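The Winter Mending and Folding Table
Gallery | Posted 9 January 2025

Every December, once the cold has properly settled in and everyone has dragged their blankets and sweaters out of wherever they spent the summer, we open up the long room at Zomia House and put out the tables for what started as a mending afternoon and has slowly turned into a mending, sorting, folding, swapping and cake-eating month. I have been trying to write up this winter's gallery since before the holidays, and then there was family visiting, and then there was the cold that went through all of us one after another, so thank you for being patient with me (and thank you to the people who wrote to ask where it was, it's lovely to know you look!).

For anyone new, the idea is simple. You bring cloth things you have stopped using, or cloth things you love that have a hole in them, and you sit down with us. What can be mended gets mended. What doesn't need mending gets smoothed out, folded and put on the shelf for the swap. What is too far gone is cut down for rags, patches and stuffing, and even those we try to treat nicely. We logged 1269 pieces through the room this season, and 428 of those had some kind of repair done to them, anything from a single button to a whole new lining. Last winter the log stopped at 800, so you can imagine the state of the shelves by the third week.

I've put a line or two with each part of the gallery, and then, as usual, I got carried away in places. Scroll as you please.

1. Opening afternoon

We always forget how long it takes to set up. The tables come out of the back, the lamps have to be found, and the extension cord with the good plug is never where we left it. Kevser Avcı came early with two thermoses of tea and a bag of thread so tangled that it took her and three other people most of the first hour to sort it out, and I think they enjoyed that hour more than any other. The thread now lives on cards, labeled in her very neat handwriting, and I would ask you all kindly to put it back the way you found it.

2. The button tins

There are four tins now. One is for shirts, one for coats, one for anything shiny, and the last is for the ones that don't match anything at all, and that one is by far the most popular with the children. A big brown leather button went onto a green coat this year and looked so right there that the owner changed all the others to be different from each other too.

3. Sweaters

So many elbows! Dayana Escobedo ran the darning corner again and must have taught the same little weaving stitch thirty times without once losing her good humor. If you missed her, the trick she wants everyone to remember is to start well outside the hole, where the knitting is still strong, and to leave a small loop at each turn so the patch has room to shrink in the wash. She likes a contrasting color. I have always been a matching person myself, but I did my gray cardigan in mustard this time and I've had nothing but compliments.

4. The Triltevico shears

We bought one really good pair of fabric shears out of last year's cake money, and they have made a great difference to the cutting table. Please, please do not use them on paper. Somebody wrapped a birthday present in the long room the week before the holidays and I will say no more about it, except that the paper scissors have orange tape on the handle and hang by the door.

5. Shirts and collars

Thắng Khương turned six collars in one sitting. If you've never seen a collar turned, you unpick it from the neckband, flip it over so the worn side faces down, and sew it back in. It gives you years more wear from a shirt you like. His grandmother taught him, and he says she did it by the window with the radio on and never once used a pin. He uses pins. So do I, lots of them.

6. Fleece and jersey

Soft stretchy things have a table of their own now, and it was overdue. They behave so differently from a cotton shirt. You can't really press a fold into a fleece, it just springs back at you, and jersey will roll up at the edges the moment you look away. What works best for us is to lay the piece out flat first, take your time pulling the twists out of it by the ends, and stroke it from the middle outward with the flat of your hand before you even think about folding.
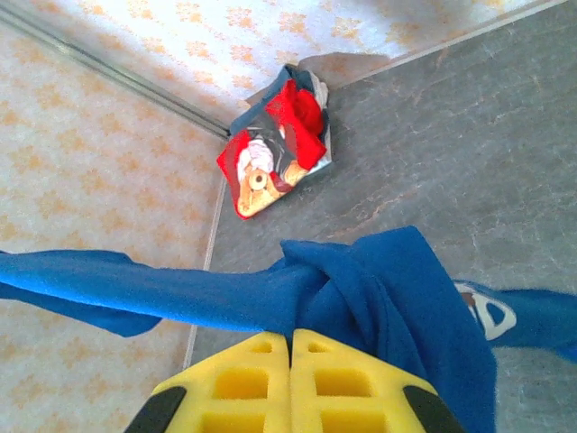 People tend to want to start folding straight away, and I understand it, there's always a pile waiting. But a twist left in the middle only turns into a lump on the shelf, and then whatever sits on top of it slides off, and by Saturday the whole stack is on the floor. Miyuki Kuroda has a nice way of going about it. She finds two corners, lifts them, lets the weight of the cloth do the untwisting, and lays it down again with hardly a wrinkle. I have watched her do it over and over and mine still comes out looking like a bread roll.

A word about printed logos, too, as we had several questions. If the print is sound, fold so that it ends up on the outside of the bundle where a person browsing can see it. If it has cracked, fold it inward so it doesn't rub, and never iron straight onto it. A thin cloth in between and a cool iron is plenty. Bright blues and reds we wash on their own the first couple of times, after what happened to the pillowcases two winters back (they were a very pretty shade of lilac, in fairness, and they all found homes).

Bits of fuzz come off fleece no matter what you do. There's a brush in the drawer under the table, and a roll of tape behind it if the brush has wandered off.

7. The patch basket

Everything too thin or too torn to be a garment again goes into here, cut into squares by whoever has a quiet moment. Hiếu Khổng made a whole quilt top from it over the month, working a row or so each visit, and it has bits of nearly everyone's cast-offs in it. I found a strip of my old kitchen curtains in the second row. It still needs batting and a back, so if you have a plain flat sheet, double size or bigger, that you can part with, Hiếu would be very glad of it.

8. The swap shelf

By the last weekend the shelf was down to a stack of scarves, one enormous bathrobe and some baby socks without partners. We've kept the socks. Partners have been known to show up in spring, at the bottom of somebody's laundry basket. The bathrobe went home with Kevser's brother, who is the only person any of us know who could fill it.

9. Cake

I didn't get as much of the cake as I meant to, my hands were usually full of it. There was a poppy seed loaf, there was the orange one with the sticky top, and on the final afternoon there was a tray of coconut things that Dayana's mother sent along and that vanished before I'd hung up my coat. Recipes for the first two are pinned up by the kettle. I am still working on getting the third.

Some bits and pieces to finish with

The green sewing machine is away for a service and should be back before the end of the month. Until then we have the heavy one, and it's slow to start but very steady once it gets going, so give it a moment.

We have one lost glove (left hand, brown wool, a red stitch at the cuff), a pair of reading glasses in a soft case, and a cookie tin with a snowman on the lid that I suspect belongs to somebody who would like it back. They're all on the windowsill.

If you took home something to finish and it's sitting in a bag in your hallway, you are in very good company. Bring it along as it is. The long room will be open for mending through the cold weather, and there's usually somebody at the fleece table who'd be happy to hold the other two corners for you.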